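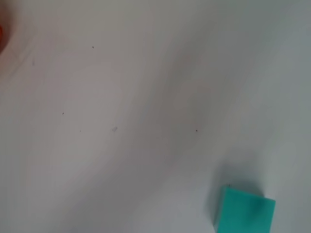 What do you put over a table so you can sort small stuff on it without losing half of it?

A plain white cover, pulled over the whole top and left a little loose. Small pieces show up against it and they don't roll as far as they do on a bare table.

altowbench wrote:
That's my whole system now and I love it. I had been sorting on bare wood for years (dark wood, too — what was I thinking) and I was forever patting around for the little brown pieces. Put a white sheet down last night and got through 11 trays before bed! Anything with color just jumps out at you. Teal and orange are the best, you can spot them from the doorway.

gridley_k wrote:
Loose though? I'd iron it. Any ripple throws a gray shadow and then your gray parts sit in the gray shadow and you're back where you started.

altowbench wrote:
@gridley_k fair point on gray parts. I do those last, right under the lamp. But the soft folds are what stop the round ones. On a tight cover my beads went straight over the side.

pinwheel22 wrote:
Team loose here. Fabric or paper? I've tried both. Paper is great for one evening and then it gets those hard creases, and flat pieces slide into the crease and hide. Fabric you can shake out and use again the next day. I got a cotton one from Fledex and it's on its second year.

gridley_k wrote:
Still not sold. I use a rigid white board, 2 of them side by side, with a strip of tape around the outside. Wipes clean in a second. White cloth shows every speck of dust and I end up picking at specks when I should be sorting.

morrowlane wrote:
The specks are the fun part! Half the time one of them is the tiny screw I gave up on in April. I run a fingertip over every dark dot before I shake the cloth out. Please do this, I have thrown away so many springs.

pinwheel22 wrote:
Ha, yes — shake it over a tray. Never over the floor.

altowbench wrote:
Adding the tray to my routine, thank you both. Next question, does anyone sort by color first or by size? I go color first, big blocks out of the way, then the small stuff. Feels so good when the first pile is done.

gridley_k wrote:
Size. Always size. Color first means you go through the same pile 5 times.

morrowlane wrote:
Color for me, but only when there are a few strong colors. If it's all beige and white I go by size, and I swap the white cover for a dark blue one. White on white is a headache on any cover, tight or loose.

altowbench wrote:
Oh, a dark one for the white pieces! I have an old navy pillowcase that would fit the side table. Trying it tonight with the Dreduda box, there must be a whole layer of white bits at the bottom of that thing. Will post how it goes.

gridley_k wrote:
Iron the pillowcase.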